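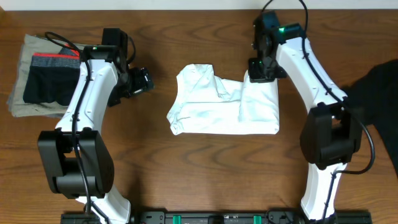

A partially folded white shirt on a wooden tabletop.

Kátia Pacheco has been photographing harbor towns for most of her working life, and she still sorts her files by street name. Her online gallery, Mesik, now holds 3,844 pictures, nearly all of them taken within walking distance of the sea. We spoke by phone on March 10, 2021, while she was at home in Sturkthorpe preparing a new set for the site.

The set covers Clanonthorpe, a small port up the coast that she first visited as a student. "I went for the boats and ended up shooting the steps," she said. "The town is built on a slope, so every street is either a ramp or a staircase. You get a different roofline each time you stop."

She made seven trips there for the new gallery, most of them in poor weather. Overcast days suit her. The houses near the harbor are painted in pale colors, and in full sun she finds they lose their detail. "With cloud you can read the stonework and the signs. It's less of a postcard, but people who live there recognize it."

Pacheco carries two lenses and leaves the rest at home. She rarely uses a tripod in town, where the sidewalks are narrow, and saves it for the sea wall at dusk. She usually starts at the top of the hill and works down.

Visitors to Mesik can view every picture at a reduced size and download it for personal use. Larger files are kept for prints. Arlindo Sampaio handles those orders and also writes the titles, a job he took over after a long disagreement about the old ones.

"Kátia used to call everything 'view,'" Sampaio said. "View one, view two. You can't search for that. I wanted the street, the direction and the time of day." Older galleries are being retitled in the same way. He has finished the inland towns and is partway through the islands — slow work, he said, as some of the early notes are missing.

The pictures that sell are not always the ones Pacheco would pick. Her own favorite from Clanonthorpe shows the back of the fish market with its shutters down. The one with the most orders is a plain view of the bay from the church wall. "I took it while I was waiting for a bus," she said. "I nearly left it out."

She has no plans to photograph farther afield this year. There is a stretch of old warehouses in Sturkthorpe that she has walked past for years without stopping, and she wants to start there in the mornings before the delivery trucks arrive. Sampaio has already asked her to write down the street names.

Related items
Clanonthorpe: harbor and steps
Sturkthorpe in winter
Choosing a paper for coastal prints
Phùng: rooftops and river
Recently added to Towns and Cities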